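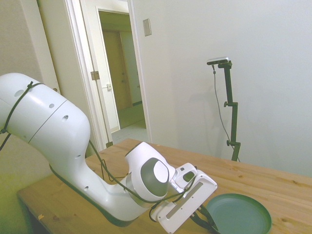
Drorkelano has released a new version of Pomia, its motion planning and perception software for single-arm robots working at a table. The update changes how the planner handles thin, rimmed objects such as plates and trays, and it adds a replay tool for looking at failed grasps one step at a time.

Earlier versions treated a plate as a flat disc. The planner would pick a grasp point near the edge and send the gripper down at a fixed angle, which often put a finger on the rim instead of over it. Pomia now fits a rim height from the depth image and plans the two fingers separately, one inside the plate and one outside.

"The old code was fine for boxes and cups," said Su-chen Yu, who leads the planning work. "Plates were the thing people kept writing to us about."

The team tested the release on 200 plate pickups with a parallel gripper and one depth camera on a stand behind the table. Yu said 7 of them failed, most during the lift. The same test with the previous version had 46 failures.
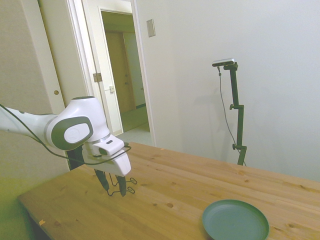 Planning time has also come down. A new grasp plan now takes nearly 800 milliseconds on the team's desktop machine – slow for a conveyor, but fast enough for the kitchen and lab tasks most Pomia users run. If the plate moves after the plan is made, the software throws the plan out and starts again from the latest depth image.

The replay tool, called Kairys, records joint positions, camera data and planner decisions on a single timeline. Users can stop at any point, change a setting and see what the planner would have done. Liam Birkett, who wrote most of it, said it does not need a robot connected and will run on a laptop.

Cable handling is still limited. Pomia lets users draw a keep-out zone along the arm, but it does not model slack cables near the wrist. Birkett said that work is planned for later in the year.

The update is free for current license holders. Settings files from the last version will load, but camera calibration has to be run again after installing. A version for two-arm setups is due in May.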